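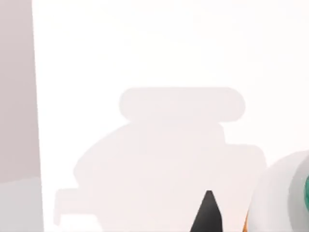
Month two of the moths. I have stopped calling it a moth problem and started calling it a moth arrangement. They have the wardrobe, I have the rest of the flat, and neither side is happy with the terms.

For anyone joining now: clothes moths, the small gold ones that run when you open a drawer. They don't come to the lamp. If it's flapping round your bulb it's some other moth on its own business and you can leave it alone.

Also the adults don't eat anything. They haven't got the mouth for it. All the damage is done by the larvae, so every time I clap one out of the air I am punishing the parent.

I had put the first hole down to wear. And the second. By the fourth jumper I was prepared to consider a pattern.

Inventory of losses so far: 7 jumpers, one scarf, the felt off the bottom of a lamp, and a section of carpet under the bed that I hadn't looked at since moving in. They were very thorough under the bed.

Someone asked what they like. Wool, cashmere, silk, fur, feathers. Cotton if you've spilt dinner on it. They have the tastes of a duchess and I have been dressing them accordingly.

My neighbour Tonantzin Espinoza swears by cedar balls. I bought a bag. A week later there was a larval case stuck to one of the cedar balls. I have sent her a picture and she has not replied.

Lavender: the wardrobe now smells like a great-aunt and the moths seem calmer, if anything.

Then I got the sticky traps with the pheromone in. They only catch males. You put one up, you count what's on it, and you feel you're getting somewhere, while the females carry on laying in your good coat. Useful for finding out how bad it is. I'd have preferred not to.

Trap count, first week: 11. Second week: 10. I announced this at work as a downward trend. Leandro Alarcón, who does our budgets, asked to see the error bars.

So I rang a firm. Marit Hedlund from Drolent came out with a torch and a very small brush and went straight past the wardrobe to the skirting board behind it. Hair, fluff, dead skin, all packed into the gap. "That's your nursery," she said, quite kindly.

Things I learnt from Marit in forty minutes, for free, before she got to the part that wasn't free:

Freezing works, but give it two weeks in a proper freezer, in a sealed bag, with as much air pressed out as you can manage. An overnight stay next to the peas only annoys them.

Hoover the edges. The middle of the carpet gets walked on and they hate being disturbed. They want the bit under the chest of drawers. Empty the hoover outside afterwards or you've just moved them to the cupboard.

Wash things BEFORE you store them. I have been putting jumpers away in April "worn once" for my entire adult life. I was effectively seasoning them.

Check for birds' nests in the loft or an old chimney. Mine has a blocked-up fireplace. We looked at it for a while and then we both looked at something else.

The freezer is now entirely knitwear. Had a friend round and he went for ice and came back holding a cardigan. Supper was toast.

To the reply saying "just get rid of the wool" – it's a Victorian conversion with single glazing. I'd sooner get rid of the moths' landlord, and that's me.

To the other reply saying they're a sign of a well-kept home: thank you, you're very sweet, I've seen under the bed.

Current state of play: carpet edges done twice, everything woolly bagged, fireplace booked in for after Christmas. Trap this morning had one on it. He looked surprised to be there on his own.

The second trap, the one in the hall, I haven't checked yet. Going to have a cup of tea first.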